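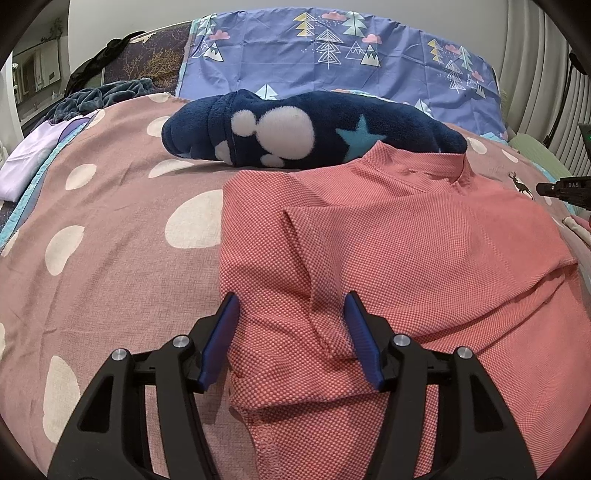

Fingers on either side of a fold in the polo shirt

Hand-held parallel gripper pinches two layers of fabric instead of one

Posted by Abdelilah Lamrani, 29 July 2024
2563 views

I have built a hand-held gripper at home for collecting folding demonstrations. Two fingers on pivoted linkages, blue pads at the tips, trigger in the handle. The test garment is a piqué polo shirt laid out on a bed. When I want the top layer only, the pads take the back panel with it in most attempts. On a tabletop the same build picks up one layer without trouble.

Pad gap at full open is 29 mm. The trigger spring came from the Hendis kit and I have not changed it. I have tried closing more slowly and it makes little difference. Is this pad geometry, grip force, or the soft surface?

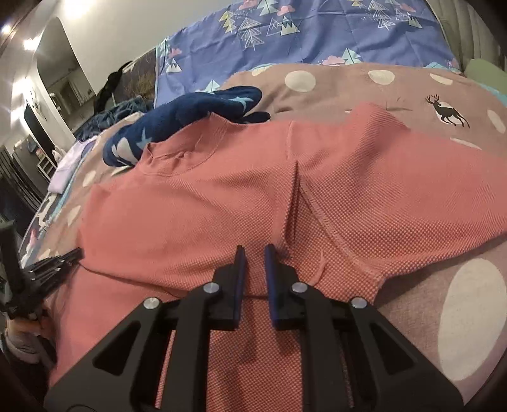
2 min read

Radwan

Mostly the surface. A mattress gives way under the tips, so by the time you start to close you have pushed both layers down into it and the pads come together underneath them. Three things to check, in this order.

Approach height. Stop when the tips touch the cloth, then close. On a table the hard surface stops you. On a bed your wrist has to do it.

Pad overhang. If the pads stick out past the ends of the fingers, they drag the cloth inward before there is any real clamping. Trim them flush and try again before buying anything.

Parallelism. Loosen the four pivot screws, close the fingers on a piece of card, retighten. If the tips meet first, you get a hard pinch on a narrow line and the lower layer is caught with it. If the bases meet first, the tips stay slightly open and thin cloth slips out. Mine was out by a visible amount after I reprinted one link in December and reused the other.

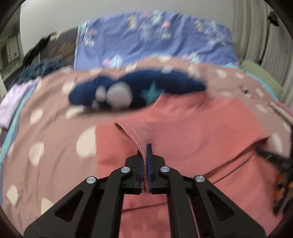
Edges are a separate case. A ribbed collar or a stitched hem is stiffer than the panel next to it and stands up by itself once it is pinched, so I would set the gap on an edge first and move to flat cloth afterward. If you tune on the flat panel first, you will probably end up with too much force for the rib.

bistville_shop

Weaker spring. Worked for me.

Abdelilah Lamrani

The pads did overhang. I trimmed them and reset the linkage on card as described. Single layer in 27 tries out of the last 29, same shirt, same bed. Both misses were near the placket, where the cloth is doubled anyway – I will leave those. The spring stays as it is for now.

Contact | © 2024 Mekstead Build Help | Back to top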